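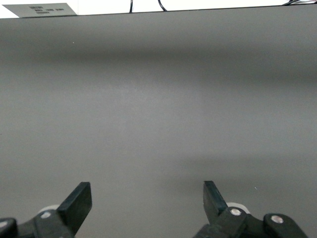 Refinishing a Matte Work Surface with a Two-Part Coating

Scope

This procedure covers recoating a worn indoor tabletop or bench top with Trilluvura, a two-part matte coating. It applies to tops that have already been painted or sealed. Bare metal needs a separate primer and is covered on its own page.

Tools and materials

Trilluvura base and hardener, one kit
Riis foam roller, fine, with two spare sleeves
Sandpaper, 120 and 200 grit
Sanding block
Lint-free cloths
Degreaser and clean water
Painter's tape
Mixing cup with volume marks
Gloves, safety glasses and a respirator rated for organic vapor

Step 1. Clean the surface

Wash the top with degreaser, then rinse twice with clean water. Wax and silicone polish cause small craters in the finished coat, so repeat the wash if water beads anywhere. Let the top dry overnight.

Step 2. Sand

Sand with 120 grit until the old finish is dull over its full area. Follow with 200 grit, working in straight, overlapping passes. Vacuum the dust and wipe with a damp cloth. Do not use a tack cloth; the residue interferes with bonding.

Step 3. Check for defects

Turn off the overhead light and hold a flashlight low at one edge. Scratches and dents that are invisible from above will throw short shadows. Fill them, let the filler harden, and sand flush with 200 grit.

Step 4. Mix

Combine four parts base with one part hardener by volume. Stir slowly for 2 minutes, scraping the sides of the cup. Fast stirring traps air. Let the mix stand for five minutes before use. Pot life at room temperature is 45 minutes, less in a warm shop.

Step 5. Apply the first coat

Tape the edges. Load the roller lightly and coat the top in strips, keeping a wet edge. Finish each strip with one long pass in the same direction. Matte coatings show lap marks if an area is rolled again after it starts to set.

Step 6. Apply the second coat

Wait six hours. Scuff lightly with 200 grit, wipe clean, and roll the second coat at a right angle to the first. Remove the tape while the coating is still soft.

Curing

Light use: 24 hours
Clamps, vises and heavy tools: seven days
Solvent contact: 14 days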